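Stop buying hair ties in packs of 75

Quick one today, no time. I keep seeing those giant tubs of hair ties at the checkout and I think they're making us worse at owning things. There, said it.

My roommate in college, Enda Nic Giolla, had two. Two hair ties, all year. She knew where they were. I had a tub and could never find one before class. More stuff, less of it when you need it.
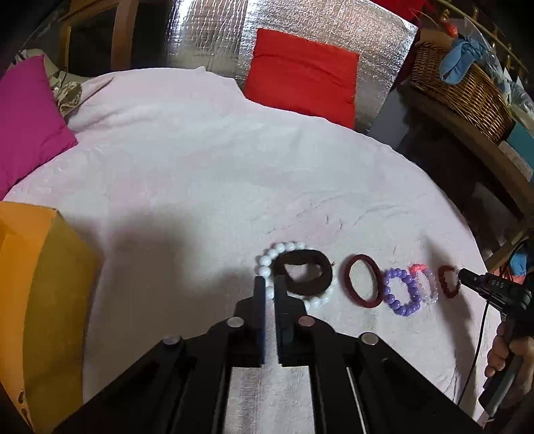 So how many does a person need? Three or four, one of them on your wrist.

People tell me they're cheap so who cares. But cheap is the problem. You don't look for a thing that costs nothing. You open the tub again. Then the vacuum eats one, the drain eats one, and you're at the store for another tub. I paid 32 dollars last year on elastic, going by my receipts. For that I could of had a nice haircut. Well, half.

And the thin ones snap! Always in the car. The thick fabric kind last me ages and don't pull, and I'll pay more for those every time.

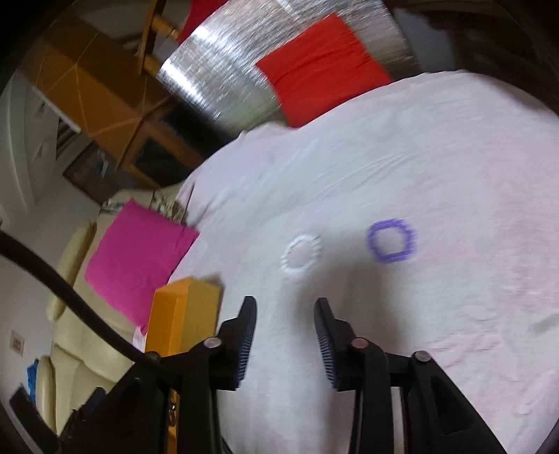 Color matters more than the companies think. Black and brown vanish on a dark rug, in a gym bag, under the seat. Something bright gets picked up and put back. A fat purple ring on a pale cloth, you spot it right away, even next to a white one. Buy the loud color. Fewer of them, louder, thicker. My sister says I'm being a snob about elastic and maybe so, but she borrowed mine twice in Febuary and I want them back.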